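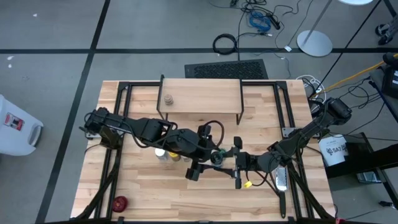 Fault write-up on our two-arm bench, since a few people asked why the lid-opening runs stopped. Short posts, one author, corrections welcome. 1/13

Task: left and right grippers meet over the middle of the table, close on a small round container, and one wrist turns while the other holds. Both arms run position control with a torque limit on the wrist joints. 2/13

Symptom: in run 74 the right wrist kept turning after the stop command. It went another 13 degrees, then dropped out on overcurrent. The container split. No one was inside the framing. 3/13

First guess was the lid. Some lids are tighter than others and we had swapped containers that morning. Yareli Alvarado reran the same lid on a hand torque gauge and it was well under the limit. Lid ruled out. 4/13

Second guess was the stop signal. The log showed the stop going out on time and the left arm acknowledging it. The right arm acknowledged 675 ms later. Normal for either arm is one control cycle. 5/13

So the command was late getting in, or the reply was late getting out. Those are different faults and the log can't tell them apart. Mojtaba Dehghan put a second logger on the right arm side. 6/13

Result: late getting in. The right arm's controller was dropping frames whenever the forearm came down low and went close to level. Lift the forearm and the drops went away. 7/13

That pose pulls on the cable loop at the forearm. Wiggle test by hand, power to the motors off, comms on: six dropouts in one minute. The connector shell was fine. The conductor was broken inside the jacket, just behind the strain relief. 8/13

The worse problem was ours. The arm is supposed to halt if it hears nothing for a set time. Itzel Huerta found the timeout had been set long during bring-up in June and never put back. With the default value this would have been a nuisance stop and no more. 9/13

Also worth noting: the software stop shares the cable with everything else. It is not an e-stop and we had got into the habit of calling it one. The hardwired button cuts motor power and was working the whole time -- no one reached for it because the screen said "stopping". 10/13

Changes made. New cable, longer loop, clamp moved back from the wrist. Timeout back to default on both arms and checked at startup. The screen now says "stop sent" until both arms have acknowledged. Hardwired button tested at the start of each shift. 11/13

Not fixed yet: the wrist torque limit didn't trip before the overcurrent did. Either the limit is being filtered too heavily or it isn't applied while a move is already in progress. I lean toward the filter. Lid work stays off until we know. Grating and pick-and-place are running at reduced speed. 12/13

If you run a similar pair, pull your comms timeout and read the number. Then unplug one arm's data cable during a slow move, with a hand on the real button, and time how long it takes to halt. I'll add the torque limit results to this thread. 13/13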